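Home Pantry Cleaning Small Spaces About

Sorting a Drawerful of Packets into One Clear Tub

By Christos Gkikas
Dec 6, 2025

If your kitchen is anything like mine, there is a drawer where sauce mixes, seasonings and baking bits all go to be forgotten, and every so often you buy a third lot of something you already had two of. I put up with mine until last February – far too long, I know! – and then gave an evening to it.

Start by tipping the lot out on the table and checking the dates. Then find a low, see-through tub with a divider in it, and stand your packets on their short ends like books on a shelf. Tall, narrow ones are lovely for this, even if they lean a little until they have neighbours.

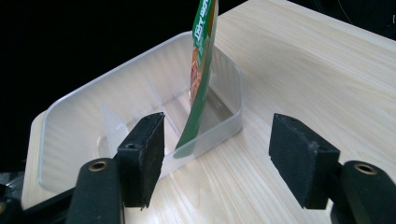
Patricio Paredes wrote in to say he cuts a strip of cereal box to prop up his first few packets, and takes it out once the row is full.

Next come the soft bags, the clear film sort that hold powders and anything loose. Press the air out gently, fold the top over twice and peg it, and keep the label facing you. Mine have labels in more than one language, so I pencil the everyday name on the peg as well – it saves such a lot of squinting when the pan is already on.

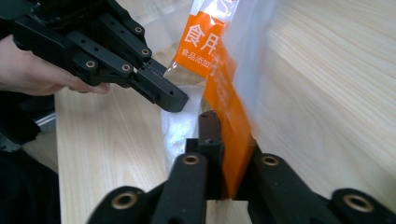

Couldn't you just decant the powders into jars, asked Petridis, and be done with pegs altogether? You could, and they do look smart, but do cut out the instructions and tape them to the jar.

Put whatever you use most at the front, and have a quick look through every 3 months or so.

Last updated by the author after readers' letters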